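Drisen Data @drisen_data
November 22, 2022

Collection notes on the Drisen bottle set. The set closed with 2,602 kept episodes, all teleoperated, all on the two-arm table at Fekivdale. Notes on protocol, rejects, lighting and format follow, in the order I wrote them down.

Task definition first. One episode is approach, grasp, lift, place, release, retreat. Recording begins when the operator closes the start pedal and ends when the pedal is opened. Anything between pedal presses is discarded by the logger and never reaches disk.

The start pose is sampled from a box above the table. We used a fixed home pose in the July pilot and the policy trained on it memorised the first second of motion. It would run the same arc wherever the object was and correct late, or fail to correct.

Sampling the start pose fixed most of it. The remainder came from the object placement. People put things down in the middle of a table unless told otherwise, and the pilot heat map looked like a single thumbprint.

Placement is now drawn by script. The operator gets a cell and a yaw on the screen, sets the object, clears the hands, presses the pedal. For a round bottle the yaw is meaningless, but we left it in so the procedure is identical for every object.

Object list is 21 items, most of them opaque. Clear glass was added late and against my advice. I wanted it in a separate set with its own split. I lost that argument and the glass is in the main set with a flag in the metadata, so you can filter on "transparent" if you want to.

Filter on it at least once. Train with and without. The opaque numbers should not move by much, and if they do, look at your augmentation before you look at the data.

Why glass is awkward from the wrist camera: the pixels inside the outline belong to whatever is behind it. Pale table behind, pale bottle. Dark rail behind, dark band through the bottle. The reliable cues are the highlights on the shoulder and neck and the reflection at the base, and all of those move when the camera moves.

Depth is worse. Our depth stream returned holes over the body of the glass and plausible-looking table behind it. We record depth for the whole set anyway. Mask it for the transparent subset or be ready for the policy to reach straight through the object.

Wrist RGB is the primary stream. The fingers stay in view at the bottom of the image through the whole episode, which gives the network its own gripper state for free and also gives it something to overfit to. If you change fingers, expect to fine-tune. 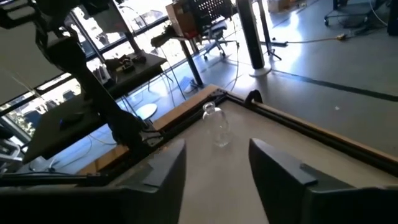 Drisen Bench Notes, no. 21

Wrist view of the glass item toward the far rail, fingers open on either side of the line of approach. Note how much of the image is background. With the camera at that pitch the upper part is floor, furniture and window, and none of it is task.

We discussed cropping to the tabletop at record time. Decided against. You can crop a full image later and you can't uncrop one. The loader in Sidetti takes a crop rectangle as an argument and applies it before resize.

We also discussed a backdrop around the table. Also decided against. The policy has to work in a room with daylight, chairs and cable on the floor, and a set shot inside a white tent tells you how the policy works inside a white tent.

Windows. Direct sun on the glass side of the room pushes the auto exposure down and everything against the window goes to silhouette, including the other arm. Exposure was left on auto for the first block of episodes and locked for the rest. The metadata field is "exp_mode".

I would lock it from the start next time. Auto exposure steps in the middle of an approach, and a step looks like a large change in the scene to any model using frame differences. Static crops hide it. Video models don't like it at all.

Locked exposure has its own cost: overcast afternoons are underexposed and the noise comes up. We kept those. No gain correction has been applied to anything in the release.

The second arm. Some episodes use one arm only, with the other parked or held over a corner of the table. Both arms' joint states are logged regardless. In single-arm episodes the idle arm's action vector is its measured position repeated, so do not treat zeros as idle. There are no zeros.

A reader asked after the pilot whether the idle arm could be removed from the images by inpainting. Possible, but we won't be doing it. It throws shadows on the table and the shadows would stay.

Operators. Five people, one shift pattern, same briefing sheet. Operator ID is in the metadata as a letter. Please use it for splits. A random split puts near-duplicate episodes from the same person in train and test and your held-out figure will flatter you.

Styles differ more than I expected. One operator comes in low and level every time. Another comes down from above and tips the wrist in the last stretch. Both are valid grasps. A unimodal policy head averages them and knocks the bottle over with the palm.

We did not train the styles out. Earlier sets of ours were standardised to one approach and the resulting policies had no second option when the first was blocked. If you need a single mode, filter by operator and approach angle. Both are indexed.

Rejects. An episode is rejected for: dropped frames, pedal pressed early, hand visible after start, operator pause longer than the limit on the sheet, object outside its assigned cell. Task failure is not a rejection reason.

To repeat that, as it comes up every time: failed grasps are kept. They carry a "success" flag of false. Some groups want them for reward models, some want recovery behaviour, and anyone who wants neither can drop them in one line.

Recoveries are a separate label. If the operator misses, backs off and gets it on the next try inside the same pedal press, the episode is success true, recovery true. These are the most useful episodes in the set per minute of recording, in my opinion. I'd collect more of them deliberately.

Labelling was done in Choi, our in-house review tool. Reviewer sees the wrist view and the gripper width trace side by side, marks the contact frame and the release frame, sets the flags. Playback is at double speed by default and the contact frame has to be set at single step.

Every episode was reviewed once, and a fixed sample was reviewed again by a different person. Disagreement on the success flag was rare. Disagreement on the contact frame was common on glass, where the edge of the bottle against the finger is hard to place.

So for glass, take the contact label as soft. Gripper motor current is a better signal there. It's in the log as "grip_cur", unfiltered. Smooth it before thresholding or you will trigger on finger acceleration.

Timing. Camera and joint streams have separate clocks. Sidetti aligns them on load by nearest timestamp. The offset between streams was measured at the start of every session with a tap test, and it's stored in the session file. If you write your own loader, read that file.

Two sessions have no tap test. Operator forgot, and it was caught at review. They're included with offset set to null, and the loader skips them unless you pass the flag to allow it. An earlier draft of the readme said the offset was zero for those sessions. It was wrong, the current readme is right.

Cables. Worth a post. The wrist camera cable was rerouted partway through collection after it began to tug at the far corner of the workspace. Before the reroute, operators avoided that corner without saying so, and it shows in the path statistics. Session files carry a "cable_rev" field.

Same lesson as the placement script. If a region of the workspace is annoying to reach, the data thins out there, and the policy will be poor there for reasons that have nothing to do with the model. Plot coverage at the end of each shift. We plotted it at the end of each week and found things late.

Camera mount. Checked against a calibration board before each session. The mount slipped once. Extrinsics for the affected session were re-estimated afterward and the residual is higher than the rest. Flagged.

Storage format. One directory per episode: compressed video per camera, joint and gripper state as a table, a small metadata file. No custom container. We shipped a custom container with the pilot and spent most of our support time on it.

Image files are stored in the colour order the camera gave us. The loader converts. If your previews have blue wood, you've skipped the conversion.

Baseline. A plain behaviour cloning policy, wrist RGB plus joint state, trained on the operator split. It handles the opaque items acceptably and is noticeably weaker on the clear glass. Most of the misses are lateral, finger into the side of the bottle, with the approach height about right. Numbers will go in the readme after the rerun with locked exposure only.

Please don't quote the draft numbers that went out with the preview. Those were on the random split.

Known gaps: no liquid in any container, no lids on or off as a task, no clutter above one distractor, no night sessions. The table surface is the same pale one throughout. Surface variation is first on the list for the next set.

Second on the list is glass at the back of the table with the windows behind it. We have some, and coverage is thin compared with the near cells. Operators also slow down there, so episode length is confounded with position. Normalise for it.

Correction to the post on operators: the ID letters are per set. Operator B in the pilot and operator B here are different people. Do not merge the two sets on that field.

Readme, split files and the Sidetti loader are in the usual place. Choi is not being released, it depends on too much of our internal storage. The label schema is in the readme and is simple enough to rebuild in whatever viewer you already have.

Checksums are being regenerated after the metadata fix. If yours fail on the session files only, pull again tonight.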